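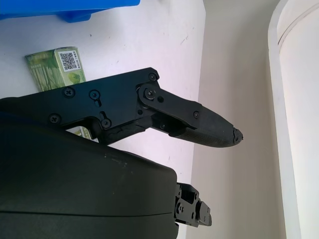
腕部相机数据采集:指尖磨损之后,旧数据还要不要留

版块:模仿学习与遥操作
主题状态:开放

楼主 panagiotou_lab

我们在做桌面抓取的示教采集,遥操作,腕部一路相机,外部一路。任务是把小包装的东西从桌上拿起来放进蓝色的料盒。目前存了493条,打算六月前后开始训第一版。

问题在指尖。手指尖端已经磨得起毛、掉渣,边缘是破的,下面那块垫也糙了。采集刚开始的时候指尖是完整的,腕部相机里一直能看到手指,所以前后两批数据的画面不一样,接触的手感也不一样。

想问三件事:
1. 换新指尖以后,旧数据是全留、留一部分,还是重采?
2. 手指在腕部画面里占得很大,会挡住包装,有没有必要调相机角度?
3. 包装上有二维码标签,要不要遮掉?

硬件是Drudberg的夹爪,相机支架自己做的。

2楼 慢速伺服

先别换。把指尖拆下来量一下长度,跟新的比。长度差得多,末端位置就有偏差,这个比画面的问题严重。我们之前没量,直接换了新的,下压的时候顶桌面,控制器报了好几次过流。

旧数据我建议全留。模型见过不同磨损程度的手指,对以后有好处,反正指尖还会继续磨。

3楼 kuangshi_07

不同意2楼说的全留。

全留的前提是每种磨损程度的数据量差不多。楼主的情况是磨损随时间走的,任务摆放、光照、操作员的熟练程度也随时间走。早期的数据指尖是新的,操作员是生手;后期的指尖是坏的,操作员是熟手。这两件事绑在一起,模型可能学到“指尖新的时候动作要慢”。换上新指尖部署,它就慢了。

我的做法是换完指尖由现在的操作员补一批,再跟旧的混着训。

4楼 慢速伺服

回3楼,你说的这种情况我没见过,有对比结果吗?

5楼 kuangshi_07

有一次,任务是插接,不是抓取。只用旧数据训的策略在新指尖上,接近阶段的平均时间长了不少,补了46条以后就正常了。没有做严格的对照,补的那批里桌面也重新擦过,所以不敢说全是指尖的原因。

6楼 panagiotou_lab(楼主)

操作员确实换过。前面一段是两个实习生轮流,后面基本是Periklis Spanos一个人采。每条的元数据里有操作员,没有指尖状态,这个字段当时没想到。

长度我明天拆下来量。

7楼 brotau小站

指尖状态可以补标。每条取第一帧,腕部画面里能看清尖端的话,人工分三档:完整、轻微、破损。493条一个人半天能标完。看不清的归到未知,不要猜。

以后每次开机采集前,让夹爪停在固定位置拍一张,存到当次的目录里。我们还会顺便把六颗外露的螺丝看一遍,有松的当场拧。松了以后连杆会晃,动作记录里看不出来,抓取的时候偏。

8楼 zitusus_wen

说第二个问题。我用过两种角度,一种夹爪占画面将近一半,一种只露指尖。结论是占得大不一定坏。手指在画面里的位置是固定的,网络很快就会忽略它。麻烦的是目标被挡,尤其是小包装从夹爪板后面只露一个角的时候。

如果外部那一路能看到目标,腕部挡一点没关系。如果训练时打算只用腕部,就要改支架,而且改完旧数据的腕部画面基本不能直接混用。这个代价比换指尖大得多,楼主先想清楚训练时用几路。

9楼 慢速伺服

同意8楼。支架不要轻易动。我见过有人为了好看把相机往外挪了一点,结果前面采的都要重新标定。

10楼 路过的标注员

第三个问题没人答,我说一下。二维码标签不用遮。腕部相机离得近,但一般分辨率下码是糊的,小字也读不出来,不会泄露什么。遮挡块反而是很强的视觉特征,模型会去认那个块。

不过包装只有一种的话要注意。绿色的小包在白桌面上非常显眼,颜色单一,模型可能只找绿色。换几种颜色、几种大小,比纠结标签有用。

11楼 kuangshi_07

10楼这条重要。楼主的目标物有几种?

12楼 panagiotou_lab(楼主)

目前7种,绿色的这种用得最多,因为尺寸合适,掉了也不坏。其他几种各有三十来条吧,没有仔细统计。

13楼 路过的标注员

那就很不均衡。补采的时候绿色的先停一停,把其他几种提上来。

14楼 慢速伺服

我还是觉得旧数据里绿色的那些不用删,训练时按物体种类重新设采样权重就行。采都采了。

15楼 kuangshi_07

权重可以调,但调权重解决不了操作员和指尖绑在一起的问题,两件事分开看。

16楼 panagiotou_lab(楼主)

量完了,磨损的这根比新的短2楼说的那种程度,肉眼能看出来,卡尺也确认了。新指尖已经装上,工具坐标重新标过。

目前的安排:
旧数据不删,按7楼的办法补标指尖状态。
新指尖每种物体补30条,绿色的除外。
相机支架不动,训练先用两路。
标签不遮。
元数据加两个字段:指尖状态、指尖更换次数。

训完再来更新。3楼说的变慢的现象我会单独看接近阶段的时间。

17楼 zitusus_wen

建议留一小部分新指尖的数据不进训练,专门拿来测。不然变没变慢你只能凭感觉。

18楼 panagiotou_lab(楼主)

好,每种留几条出来。

19楼 brotau小站

旧指尖别扔,贴个标签收着。以后想测策略对磨损的容忍度,装回去就能跑。

20楼 慢速伺服

垫片也一起换了吗?只换指尖不换垫,夹薄的东西两边受力不一样。

21楼 panagiotou_lab(楼主)

垫还没换,备件在路上。到了之后再开始补采,这几天先做标注。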